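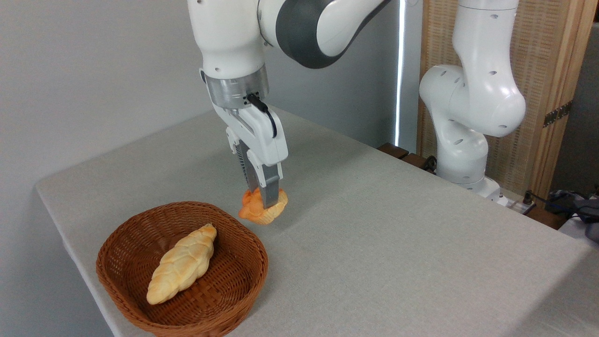
Bread into the basket. One braided loaf in already, the orange piece on its way.

April, posted Saturday
By the Civside table set maintainer

# Civside Bread Basket

Data card and readme in one file. Short clips of bread being put in a basket on a table, plus stills pulled from the clips. The bread is the point: what goes in, what order, how it ends up lying. If you want plates and cutlery get the Lynch set, it's a seperate download with its own card.

## What's in it

- 1,000 clips, one piece of bread moved per clip
- 2,000 stills, two per clip (one mid-move, one at the end)
- 244 clips held out for testing, already counted in the 1,000
- 4 basket types, see below
- one labels file, plain CSV

No sound. Don't ask, we stripped it.

## Baskets

Codes as used in the labels file:

- `round_wicker` : reddish-brown, tight crisscross weave, rolled rim. More of a rounded square than a circle if you look at it straight on. Kept the name because half the labels were done by then.
- `oval_wicker` : longer, lower sides. Baguette ends hang over.
- `wire` : open wire, small rolls go through the gaps sometimes. Label those `fell_through`, not `missed`.
- `cloth_lined` : same idea as oval but with a napkin in it. Napkin moves. We don't label the napkin.

## Bread

Names are what we call them, not what a baker would call them. Had one long email about the difference between a plait and a braid. It's `braided` in the file, it's staying `braided`.

- `braided` : pale cream to light golden, overlapping segments down the length. One end is narrower than the other, which we use for direction (see Labels).
- `orange_knot` : the orange lumpy twisted one. Could be a pastry, could be a knotted roll. Color isn't even, deeper orange in places and yellowish-cream in others, so don't match on color alone.
- `round_roll` : plain, small
- `baguette_end` : cut piece, one flat face
- `slice` : sandwich bread. Hardest to label, lies flat and disappears against the napkin.

Not in the set: anything with loose seeds or powdered sugar. Tried it in the Hiltport kitchen, crumbs all over the cloth and the stills looked dirty for a whole afternoon after.

## Labels

One row per clip. Columns:

- `clip_id`
- `basket` : code from above
- `bread` : code from above
- `already_in` : what's in the basket at the start, separated by semicolons. Empty basket = `none`, not blank. Blank means the labeler skipped it.
- `result` : `in`, `on_rim`, `missed`, `fell_through`
- `direction` : long breads only. Where the narrow end points, clock style, 12 = away from the viewer.
- `touching` : yes/no, does the new piece rest against what was there before
- `note` : free text, mostly empty

Example row for a start like the still at the top, braided loaf in the wicker, orange one going in. Result columns filled in from a made-to-order row, so don't look for this id in the download:

`ex_row, round_wicker, orange_knot, braided, in, , yes,`

Direction is left empty there, `orange_knot` has no useful long axis. Same for `round_roll`.

## Rules the labelers used

1. Judge the end still only. If it wobbled on the way, don't care.
2. On the rim means touching the rim AND not touching the floor of the basket. A loaf that leans on the rim with its other end on the floor is `in`.
3. If bread already in the basket gets pushed, don't relabel it. Put `shifted` in the note.
4. If the basket itself slides, note `basket_moved`. Happens more with the wire one.
5. Can't tell orange_knot from round_roll in bad light? Look for the twist. No twist visible, use `round_roll` and note `unsure`.
6. Diagonal counts as whatever clock number is closest. No half hours please.

## Table and cloth

Light gray top in most clips. Some have a tablecloth pulled straight, some have it wrinkled. There is no cloth column. There should be. Next version maybe.

Light comes from the window side in the Hiltport clips and from overhead in the Wurano ones. Wurano clips are warmer in tone so the braided loaf looks more baked than it is. We did not correct for this.

## Known problems

- `already_in` order is not reliable. Two labelers went bottom to top, one went left to right. Treat it as an unordered list.
- Some end stills in `cloth_lined` are a beat too early and the bread is still in the air. Marked `early` in the note where we caught it.
- The baskets with the most stuff in them are nearly all `oval_wicker`. If you split by how full, you're also splitting by basket.
- `touching` is a guess when a tall piece hides the one behind it.
- The front edge of the basket runs out of the picture in many stills. Don't use those to measure basket size.
- Spelling in the note column is whatever people typed. `shfted` is in there.

## Use

Fine for: telling what's in a basket, where a piece ended up, before/after pairs, captions.

Not good for: telling kinds of bread apart in general (five kinds is nothing), freshness, weight, anything to do with allergens. Please don't do allergens with this.

Keep the held-out clips held out. Their ids are in `test_ids.txt`, one per line, no header.

## Changes

- renamed `plait` to `braided` everywhere
- added `fell_through`
- dropped the croissant clips, too flaky to label (literally)
- fixed commas inside notes breaking the CSV, they're semicolons now

## To do

Cloth column. Redo the early stills. Write down which labeler did wich rows. Second wicker basket with higher sides if we can find one that isn't painted.

Found a wrong label: send the `clip_id` and what it should say, one per line.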